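Search this guide
Enter keyword – Go

Zendari Hand Teaching Kit – Set-up Guide
Section 4: Recording a task with two hand-held grippers

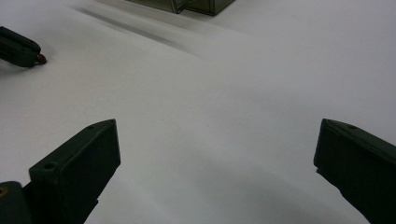
Teaching by hand means that you do the task yourself with the two grippers, and the Zendari recorder stores the movement of both. The robot later repeats it from these recordings, so the start of each one is important. Begin with the fingers open and nothing between them, both tips at nearly the same height in the view, with clear white surface in the gap. The second gripper may already show at the upper left, as it does in our start position, and the tinted container stays farther back, at the top of the view. Keep this arrangement for the full set of recordings.

4.1 Before you start

1. Cover the work area with a plain, light surface. Small waves in it are allowed, but a fold that can catch a finger tip must be made flat.
2. Check the screws of both fingers on each gripper. Tighten by hand only.
3. Connect both grippers to the recorder and wait until the two lamps are green.
4. Put the container at its place and mark the corners with pencil.

Note: Soft shadows on the surface do not disturb the recording. A lamp that moves or blinks does. Please switch off desk fans with lights.

4.2 Recording

5. Hold one gripper in each hand, with the wrist relaxed.
6. Open the fingers fully and go to the start position.
7. Press the pedal one time. You will hear a short tone.
8. Wait 2 seconds without movement.
9. Do the task at a calm speed. If you must think, stop the hands and think, then continue.
10. Open the fingers, return to the start position and press the pedal again.

One recording should not be longer than 44 seconds. Longer tasks must be divided, see Section 6.

CAUTION: Do not close the fingers on your own skin or on the cable of the other gripper. The tips are narrow and the spring is strong.

CAUTION: The robot arm must be switched off at the main switch during hand teaching. The pause button is not enough.

4.3 How many recordings

For a simple pick and place, some 70 good recordings are usually sufficient. In our tests at Flindach, Quang Đàm taught the same task with 21, but the robot often missed when the object was turned. Change the position of the object a little each time – the start position of the hands stays the same.

Delete a recording if you dropped the object, if somebody spoke to you and you looked away, or if the two grippers touched. Do not try to repair it by cutting.

4.4 If the recorder gives error E2

The recorder has lost one of the grippers. Put both down, disconnect the one with the red lamp, and connect again. Then repeat from step 6.

Text: Nhàn Hứa. Checked by Jytte Fogh.

3 comments | 2 shares

Zendari support: use the contact form | © Flindach | Back to top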